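April 18, 2024
Notebook, folding cell, equipment plan for next budget

Met with Urmila Katiyar this morning about what we can buy before August. She has to send one list to Sostuvstead, so I write here what we agreed and what is still open.

Gripper fingers. We wear out the soft pads too fast. Zeltano quoted 18 pairs for 2000, delivery included. I think this is acceptable. Urmila wants to ask for a smaller first order, so we can try the new rubber before we pay for all of it. To be decided on Monday.

Second arm. The offer from Solanki is 3310 per month for rental, and they do not give a discount for a longer contract. To buy is not possible this year. My opinion is to wait with this until the fingers are solved, otherwise we rent an arm and it stands with bad pads.

Cable guides. Cheap, but I put them on the list with high priority. The cable still goes down from the arm and lies on the work surface. With large garments this is a risk for snagging. Kondari has a clip-on guide that should fit our housing, I must measure the diameter first. Ask also if they have it in gray.

Table cover. We keep the gray fabric. The red and dark clothes are easy to separate from it in the head view. One spare piece should be ordered, same weave.

Test garments. We need about 20 more, with different trim and weight. The striped edges are useful for finding the sleeve, so I want several with trim and several completely plain. Second-hand is fine for this, washed.

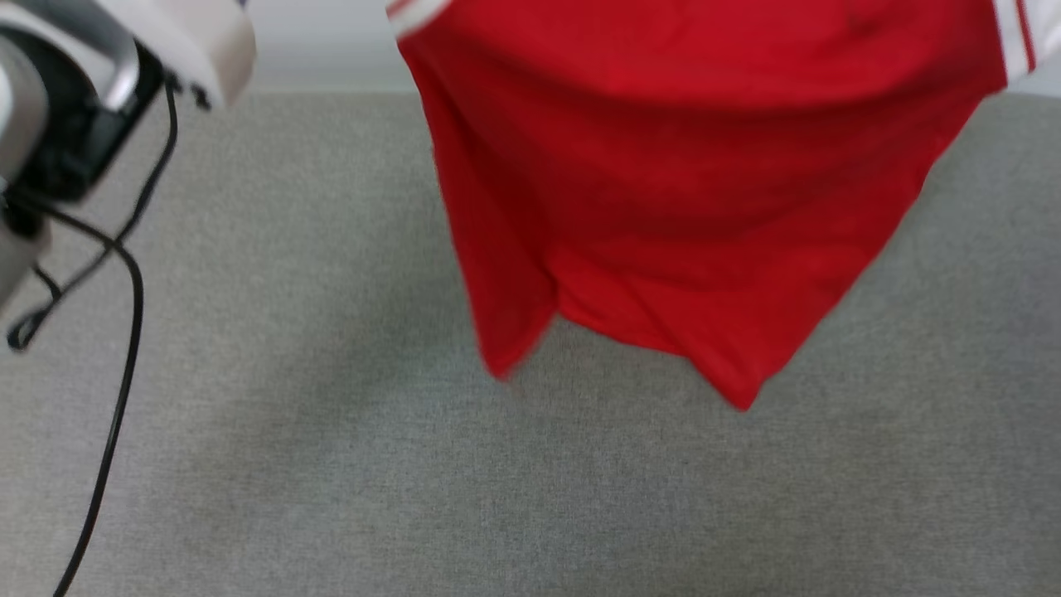
Red shirt with striped trim, held above the table. Cable at left.

Open points:
- measure cable, write to Kondari (me)
- smaller order from Zeltano, price per pair (Urmila)
- where the spare pads are stored, I could not find the box
- shipping cost from Solanki is missing in the offer, ask again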